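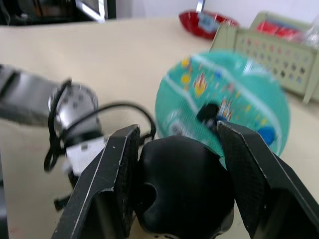

Schwarzes, weiches Objekt zwischen zwei Greiferfingern

Verein > Gremien > Protokolle > Wasserversorgung

Protokoll der Sitzung der Arbeitsgruppe Wasserversorgung Rornholm
Stand: Dezember — Schriftführung der Arbeitsgruppe

Beginn: 18:30 Uhr. Beschlussfähigkeit festgestellt. Das Protokoll der letzten Sitzung wird ohne Änderung genehmigt.

TOP 1 Zählerablesung
Der Jahresverbrauch der Anlage Rornholm beträgt 2.723 m³. Die Differenz zwischen Hauptzähler und Summe der Nebenzähler liegt bei 60 m³. Als Ursache kommen Leckagen im Strang Plesa oder nicht gemeldete Gartenanschlüsse in Betracht. Der Strang wird vor dem Frost abschnittsweise abgedrückt.

TOP 2 Leitungserneuerung Strang Plesa
Es liegen zwei Angebote vor. Das Angebot der Firma Gekance umfasst PE-Rohr, Schieber und Tiefbau, jedoch keine Wiederherstellung der Wegedecke. Die Firma Deng bietet die Wegedecke mit an, verlangt aber eine Vorauszahlung von 40 Prozent. Beide Anbieter werden um eine Ergänzung gebeten. Beschluss vertagt. 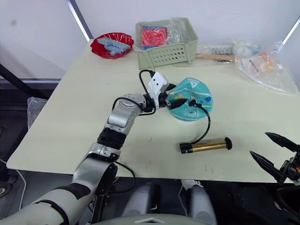 Helle Tischfläche mit Roboterarm, dahinter weiße Wand

TOP 3 Druckminderer
Der Druckminderer im Übergabeschacht regelt nachts nicht mehr sauber ab. Austausch einstimmig beschlossen, Kostenrahmen 1.000 Euro einschließlich Einbau. Während der Arbeiten ist die Versorgung der oberen Parzellen unterbrochen; Aushang erfolgt vorab.

TOP 4 Verschiedenes
Die Schachtdeckel an der Nordseite sind freizuhalten. Der Schlüssel zum Übergabeschacht fehlt weiterhin — das Schloss wird ausgetauscht. Der Antrag auf einen zusätzlichen Standhydranten wird bis zur Klärung von TOP 2 zurückgestellt.

Ende: 20:10 Uhr.

Weitere Protokolle
Arbeitsgruppe Wege und Entwässerung
Arbeitsgruppe Stromversorgung
Winterabsperrung: Hinweise für Pächter
Gebührenordnung Wasser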